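Every spring the magpie outside the Grimshaw post office goes for the same few posties, and every spring someone writes to the council asking to have him moved. I'd like to speak up for the bird. He has six weeks of bad temper a year, which is better than I manage, and he keeps his to one stretch of footpath.

The latest petition has 288 signatures. I know 67 people in Grimshaw who have been swooped, because they have each told me at length, so I can only assume the rest signed in sympathy or were after a free pen.

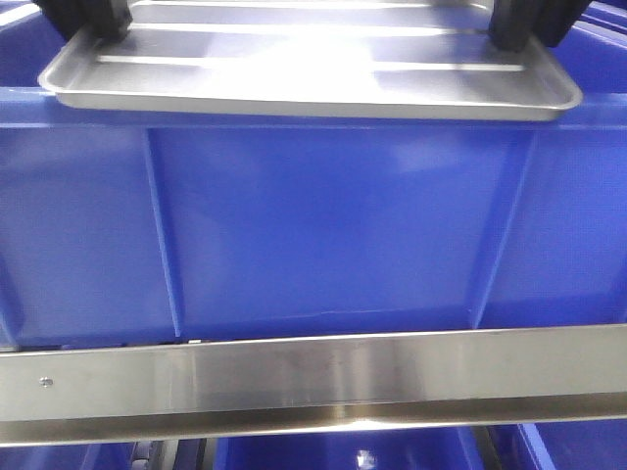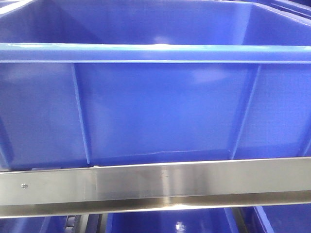
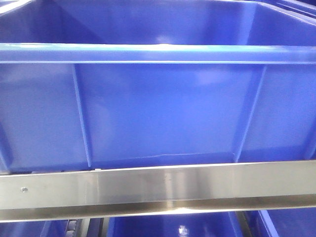 Moving a magpie sounds kind. Ionuț Căpraru, who looked after injured birds at Dumalance until July, used to tell callers that a relocated male often leaves chicks behind and may well fly home anyway, crosser than before. Most callers wanted a box to put him in. A big blue plastic bin will hold your winter jumpers or the camping gear, but it won't hold a grudge, and the magpie has plenty of that to bring back with him. He knows faces, too. If you waved a rake at him last year, I'm afraid you are on file.

My own remedy is to cross the road. It adds 100 steps to the walk, and at my age I'm told I need them. Cyclists can get off and push for 2 minutes, wearing the helmet and whatever dignity they left home with. The council could put up a decent sign – the present one is behind a bottlebrush – and spend the relocation money on shade for the bus stop.

By the time the chicks are off the nest he'll be back on my fence, singing as though he'd never drawn blood. I'll probably say good morning to him, from under a hat.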